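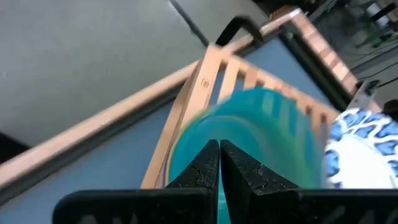 How to Get Gray Marks Off Dinner Plates (and Which Tricks to Skip)

Last updated August 17, 2021

If you search for a fix for gray scratches on plates, you will be told to use baking soda, cream of tartar, toothpaste, vinegar, a melamine sponge, a potato, and a number of products that the same page happens to sell. I have tried most of these on my own dishes. A few work. Several do nothing, and one took the shine off a plate I liked.

Before you buy anything, find out what kind of mark you have. Most advice skips this part and goes straight to the scrubbing.

Are they scratches at all?

Usually they aren't. A stainless steel knife is softer than a good hard glaze, so when you saw at a pork chop, the glaze wears a little metal off the knife. The gray line is the knife. Potters and dish sellers call it metal marking, and it sits on top of the glaze like pencil on paper.

Run a fingernail across the line. If you feel nothing, it's probably metal and it will probably come off. If your nail catches, the glaze is cut, and you can stop reading tips about paste. Nothing you rub on a cut glaze will close it.

There is a third kind of mark, a web of very fine lines all over the surface, called crazing. Those are cracks in the glaze. They can pick up tea and grease and turn brown, and people spend a lot of time soaking them in peroxide. The brown may fade. The cracks stay, and they will stain again. I use crazed plates under houseplants.

Check the plate before you start

Turn it over. If the back says hand wash only, or if there's a gold or silver rim, keep every gritty product away from that part. Metal trim is thin and comes off easily.

Old plates need more thought. I have a stack from 1978 that came with the house, and I don't scrub those or eat from them. Some older glazes and painted patterns contain lead, and grinding at them is a bad idea. Home lead test swabs are sold for this, but I wouldn't stake much on a swab that says all clear. If you don't know what an old plate is made of, hang it on a wall.

Matte plates are the other problem. A matte glaze is rough up close, so it grabs metal faster than a glossy one and holds on to it longer. Rubbing can leave a shiny patch that looks worse than the line did. Try a spot on the underside first, let it dry, and look at it by a window.

What you need

Cream of tartar or a mild powdered cleanser made with oxalic acid
A soft cloth, an old cotton T-shirt is fine
Dish soap
Rubber gloves if you use the cleanser
A towel to set the plate on

That's the whole list. You don't need a kit.

Step 1. Wash the plate

Use hot water and dish soap, and get all the grease off. Grease keeps the paste from touching the mark. Some of what you took for gray lines may be dried-on food, and it would be silly to find that out after 20 minutes of rubbing.

Step 2. Mix a small amount of paste

Put 2 teaspoons of cream of tartar in a cup and add water a few drops at a time until it holds together. It should be like wet sand. If it runs, add more powder.

Plenty of pages tell you to add vinegar so it "activates." Cream of tartar is already an acid. Adding vinegar makes your kitchen smell like vinegar. Mixing vinegar with baking soda is even less useful, as the two mostly cancel out and leave you with fizz and salty water.

If you're using the powdered cleanser instead, follow the label. Wear the gloves, and never mix it with bleach.

Step 3. Rub lightly

Lay the plate on the towel so it doesn't slide. Put some paste on the damp cloth and rub along the mark with small strokes. Press about as hard as you would to clean a pair of glasses. Check after a minute. On a glossy plate the line should be getting paler by then.

If it isn't, go another couple of minutes before you give up. Pushing harder is how glazes get dull, and I know this from the plate mentioned at the top, which I went at with whitening toothpaste. Toothpastes vary a lot in how gritty they are and the tube doesn't say.

Step 4. Rinse and look again

Rinse well, wash once more with soap, and dry the plate fully. Wet plates hide marks, so don't call it done while it's dripping. Tilt it under a lamp. Repeat on anything left.

Step 5. Decide if you care

I mean this as a real step. A plate that gets used every day will have marks again by November. You can clean them a few times a year, or live with them, and they won't hurt you on a modern glazed plate.

Does the special cleaner work better?

I bought a tub of Bultura ceramic polish, which promises to "restore the original surface." It took off metal marks, in the same time as the cream of tartar and with a stronger smell. It did nothing at all for a cut I could feel with my nail. So I don't know what surface it restored.

The Poirier plate eraser is a block of white foam that looks and feels a lot like any melamine sponge. It worked on faint lines and fell apart on heavy ones. Melamine foam is a very fine abrasive, whatever the package calls it, so treat it like one and stay off the trim.

I can't tell you either product is bad. I can tell you I wouldn't buy them again.

Keeping the marks from coming back

You can't stop them completely, but these helped in my kitchen:

Cut meat on a board and then move it to the plate. This did more than everything else put together.

Try a sharper knife. A dull one gets sawed back and forth with a lot of pressure. A serrated steak knife is rough on plates too.

Leave space in the dishwasher. Forks and pans that lean on a plate will rattle against it through the whole cycle. I had a set of marks in the same place on every plate and finally traced them to a bare spot on the rack where the coating had worn off.

Look at your drying rack. I use a Drideck with plastic slots and have had no trouble with it, but so would any rack that keeps metal off the glaze. There's no need to replace one that's fine.

Put something between stacked plates if the feet are rough. The unglazed ring on the bottom of a plate can be like sandpaper, and it sits right on the face of the plate below. A paper towel works. The felt dividers cost more and do the same job.

What about "scratch-proof" dishes?

My current set is Dandari, 26 pieces, sold as scratch-proof. It had gray lines within weeks. They came off with the paste, so I suppose the claim holds up if you're strict about the word scratch. It wasn't what I pictured when I paid for it.

I've seen sets priced at $300 that make the same claim in fancier type. Before you spend that, ask the store if they have a floor sample that people have handled, and look at the middle of the plate under bright light. Take a butter knife mark as a better guide than the box. If the seller won't let you near one, buy a single plate first, eat off it for a month, and then decide on the rest.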